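Davden Natural Stone Advisory Service
@davdenstone

1/ The Service has updated its guidance to householders on the selection and care of marble benchtops. The main points are set out in this thread. The full guidance note replaces the version issued in September.

2/ The update draws on 629 enquiries received from householders, builders and stonemasons. Of these, 524 concerned marks that appeared after installation. The remainder concerned colour matching, delivery and repairs.

3/ Grey-brown marble, polished finish:

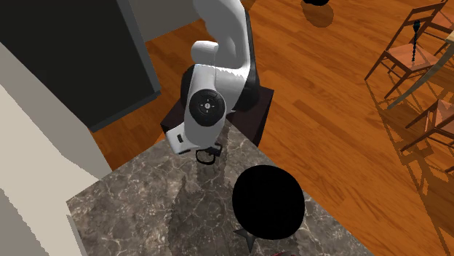
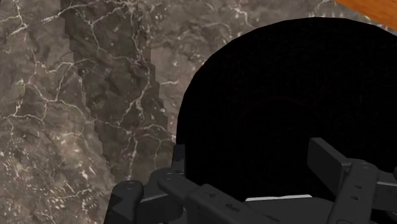 4/ Householders are advised to approve the slab itself and not a hand sample. A sample shows the ground colour of a stone but very little of its pattern. In a marble with fine, branching white veins, such as this one, one part of the surface may differ noticeably from the next, and a darker band may run through the stone where a small sample would give no hint of it. Please ask the supplier to mark the intended position of the sink and cooktop on the slab before any cutting begins.

5/ Marble is a calcareous stone and reacts with acids. Lemon juice, vinegar, wine and tomato will dull a polished finish. The dull patch is called an etch. It is a change to the surface and cannot be wiped away.

6/ A stain is a separate matter. Stains occur when oil or coloured liquid is absorbed into the stone. A penetrating sealer slows absorption and allows more time to clean up a spill. It does not prevent etching, and suppliers should not tell customers that it does.

7/ Routine cleaning requires warm water, a soft cloth and a pH-neutral detergent. Bathroom sprays, scouring creams and descalers should be kept away from the stone. Rinse and dry the surface after cleaning, particularly near taps, where hard water leaves a residue.

8/ New benchtops should be left unused for 36 hours after sealing unless the sealer manufacturer specifies a longer period. Householders in Illitz and Lau have reported being told that the kitchen could be used the same evening. Please obtain the curing time in writing.

9/ Light etching on a polished surface can often be improved by a qualified stonemason. The Service does not recommend home polishing kits for areas larger than a saucer. Uneven polishing is harder to correct than the original mark.

10/ The Provum showroom will display 4 full slabs in polished and honed finishes from 20th November. Entry is free and no booking is required. Printed copies of the guidance note will be available at the counter.

11/ Enquiries regarding an existing benchtop should include the name of the stone, the finish, the date of installation and the product last used to seal it. Replies to this thread are not monitored.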